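About Bedance

Bedance supplies and hangs soft backdrops, cut foam lettering and table setups for working rooms. Our customers are mostly training kitchens, workshops, small studios and college departments that have a plain room and need one end of it to look finished. We work from a single unit on Fusard Lane, where the fabric is sewn and the letters are cut and coloured.

The business was registered by Réjean Melnyk and Eldana Mekonnen. Réjean came from theatre drapery and Eldana from sign cutting. The first jobs were curtain only. Lettering was added in the second year, after customers asked to have a name pinned up on the cloth.

Curtains

Our standard backdrop is black fabric, hung from a rail at ceiling level on small metal clips. Clips let a panel be taken down for washing without removing the rail. We allow extra width on every order so that the cloth falls in pleats at the sides. Where two panels meet, we recommend an overlap of 80 mm. A panel hung short of its overlap will open at the join and show the wall.

Grey, navy and undyed cloth are also stocked. Black remains the usual choice behind coloured letters.

Lettering

Letters are cut from foam sheet and finished with a thin outline. They are pinned to the cloth, so a word can be moved or changed without marking the wall. Most customers ask for two rows, with the lower row larger. A rounded face with thick strokes holds its shape better on loose fabric than a narrow one, and it is what we quote unless told otherwise.

Colours are mixed within a word if the customer wants it. Pink, orange, peach and yellow sit well together on black. Light blue is generally kept for one wide letter in the middle of a row, such as an M.
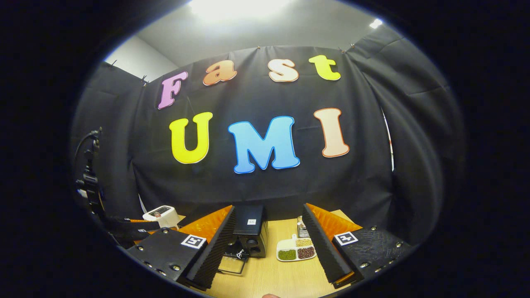
Spacing and layout

Uldis Sproģis does the layouts. Each job gets a full-size paper template, which is pinned to the curtain after it has hung for a day and the folds have settled. An arced upper row over a straight lower row is available at no added charge. We keep the templates on file under the job number, so a lost letter can be recut to match. There are 151 templates in the drawer at present.

Tables and countertop equipment

Zoi Andreadis looks after the furniture side. We supply light wooden tables to stand in front of the backdrop, and we will set out small appliances where the room is used for kitchen work. A typical arrangement is a black toaster oven in the middle of the table and a white two-slot toaster to the left of it. The oven should be placed so that its door can fold down fully on the tabletop side and the dials on the right can be reached.

Customers may use their own appliances. Please send outside dimensions, including the depth with the door open, before the table is ordered.

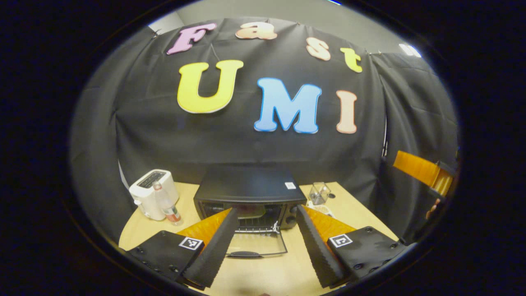 Care and replacement

Curtains should be vacuumed with a soft brush head and not ironed on the rail. Foam letters can be wiped with a dry cloth. Pins should be pushed in at an angle and checked when the curtain is rehung. Replacement letters take 7 working days from order.

Contact and hours

Quotes and measuring visits are handled by Emmanuel Mwakalinga. Please have the ceiling height, the rail length and the wording ready. The workshop is at Unit 86, Fusard Lane, at the rear of the Barroso building. Deliveries go to the side door.

Page last revised April 15, 2022.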